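Hand-held demonstrations, the snack job

I have put off writing up the packing task because most of it is bookkeeping. The task itself is easy to state. Small wrapped snacks start on a bed, and they have to end up in a shallow box. The person demonstrating holds a gripper in the hand and does the work with it, and the recording becomes training data for an arm that will be asked to do the same.

Snacks on the blanket, and a navy packet between the fingers over the box.
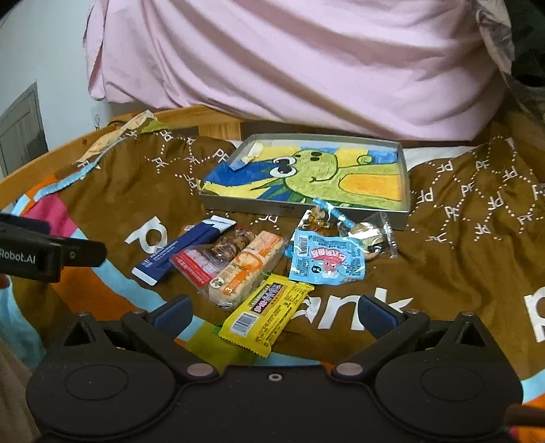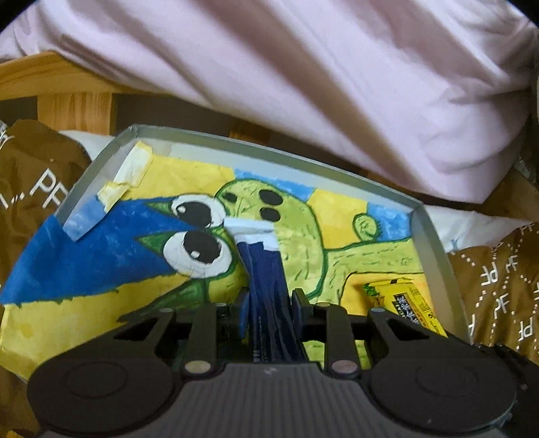

Why use a hand-held gripper when the arm could be driven by remote control?

Speed, mostly, and the quality of the motion. With the remote rig on the Brisbridge bench I was getting slow, hesitant approaches, with a pause before every close while I judged depth from a screen. With the tool in my hand I look at the packet directly and move at a normal pace. The price is that I can do things the arm can't. My wrist will happily reach a pose that the arm's joint limits rule out, and every such episode has to be found and thrown away afterwards.

The current set stands at 2,372 episodes. One episode is one pick and one place, starting with the fingers open and ending with the fingers open and clear of the box. I tried longer episodes in January, a whole box to each, and gave up on them. A single fumble near the end spoiled everything before it, and the trimming took longer than the recording.

Filtering is done in Melleo, a set of scripts that has grown well past what I meant it to be. It replays each trajectory against the arm model and rejects anything that breaks a joint limit or a speed limit. On the first pass it rejected 70 episodes out of one Friday's work, nearly all for speed. I was rushing. The fix was to slow down on the final approach only and leave the transfer alone, and the next session lost far fewer.

Some notes on grasping, in no useful order.

Stick packets are best taken across the narrow side, near the middle. Gripping close to one end leaves the rest to swing, and the policy then learns to let go at an odd moment in the swing.

Flat pouches are harder. Pinching the crimped edge works by hand nearly every time and gives the arm a very thin target. I now squeeze the body of the pouch until it buckles and lift it by the fold. It looks clumsy and it transfers better.

Clear wrappers produce glare, and glare upsets the width estimate on the fingers. I have no good answer. Turning the lamp away helps a little and makes the dark packets worse.

Soft surfaces matter more than I expected. On a hard table the fingertips stop when they touch down. On bedding they sink, so the recorded height at grasp is lower than the resting height of the packet, by an amount that depends on how hard I was pressing. Nwankwo, the older of my two policy branches, took height literally and pushed into the blanket on every attempt. Genda, the newer one, works from the gripper's motion relative to its own recent position and copes rather better. I would not claim more than that until it has been run on a second surface.

Placement is the part I have under-recorded. It is tempting to treat the drop as finished business once the packet is over the box, and my early episodes show it — the release height is all over the place. I have since fixed a rule for myself: lower until the packet touches something, then open. Of the last 40 placements I went through by eye, 24 followed the rule properly. The others were let go too high. That is poor going for a rule I wrote myself, and I have re-recorded them.

Order of picking is left free. I did consider always working from the nearest item outwards, which would make the data tidier, but then the policy has no example of reaching past one packet to get at another. Free order costs more episodes and I think it is worth paying for.

Still to do: episodes that begin with the box already part full, episodes where a packet has slid partly under another, and a proper clock check between the finger encoder and the camera. I have been assuming the offset is constant across a session and have never measured it.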